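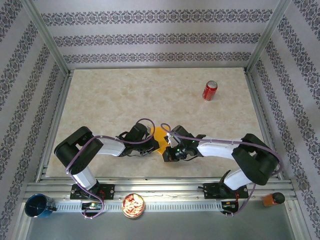
Getränkedose

Lesezeit: 2 Minuten

Die Getränkedose ist ein geschlossener Behälter aus Metall für Getränke, vor allem für Limonade, Bier und Säfte. Sie wird meistens aus Aluminium hergestellt, seltener aus Weißblech. In der Umgangssprache sagt man im Deutschen einfach Dose, in manchen Gegenden auch Büchse.

Aufbau

Eine moderne Dose besteht aus dem Körper, dem Deckel und der Lasche. Der Körper wird aus einem Stück Blech gezogen und hat deshalb keine Naht an der Seite. Die Wand ist sehr dünn. Stabil wird die Dose vor allem durch den Druck der Kohlensäure im Inneren, eine leere Dose kann man dagegen leicht mit der Hand eindrücken. Der Boden ist nach innen gewölbt, und sein schmaler Rand dient als Standfläche. Innen trägt das Metall eine Schicht aus Lack, damit das Getränk nicht mit ihm in Berührung kommt.

Der Deckel wird erst nach dem Füllen aufgesetzt und durch Falzen mit dem Körper verbunden. Er bleibt in der Regel silbern, auch wenn der Körper farbig bedruckt ist. Bei Limonaden ist Rot mit weißer Schrift eine verbreitete Gestaltung.

Verschluss

Früher wurde die Lasche beim Öffnen ganz abgerissen und blieb oft auf Wegen und an Stränden liegen. Heute bleibt sie am Deckel befestigt. Der Abfüller Bassi in Vellach benutzte die alte Form noch bis zum Jahr 2000 für eine kleine Serie von Kräuterlimonade.

Gebrauch am Tisch

Die Dose steht auf glatten Flächen aus Stein oder Kunststoff gut, solange sie gefüllt ist. Eine leere Dose fällt schon bei einem leichten Stoß um. Auf hellem Marmor kann Kondenswasser Ringe hinterlassen, weshalb man gern einen Untersetzer benutzt. Die Firma Karkex bietet dafür Ringe aus Kork an, die 5 Millimeter dick sind.

Sammeln

Leere Dosen werden auch gesammelt. Der Verein Erex besitzt über 2000 Stück, geordnet nach Land und Farbe. Sie werden stehend und trocken gelagert, weil der Aufdruck leicht zerkratzt.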